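### 4.3 Does the overhead score mean anything?

The Paneo benchmark reports a single success rate for cabinet tasks, and we think that number hides too much. Of 894 trials run at our Drurnville site, 577 were scored as successes under the original rule, which only asks that the object be held at shelf height when the clock stops. Pressing a block against the underside of a panel counts. So does setting it neatly on a shelf.

We rescored 200 of these trials by hand, using the head-camera view (Figure 4). The view helps less than Hedlund claims. With the right arm raised, the gripper and the object fill the top of the picture, and contact with the wood can be judged but force can't. The Flindosex controller may be gentle here, or it may be pushing hard -- we have no way to tell from video alone.

**Figure 4.** Head-camera view with the blue block held up by the right gripper against the top panel, cabinet doors open.

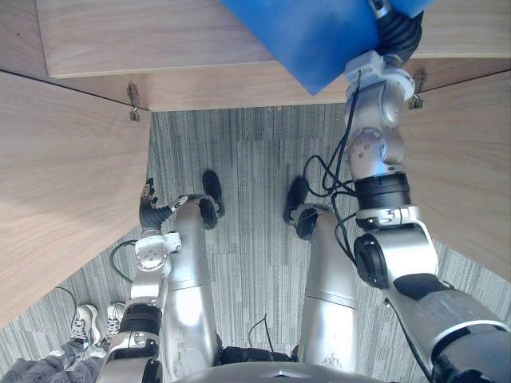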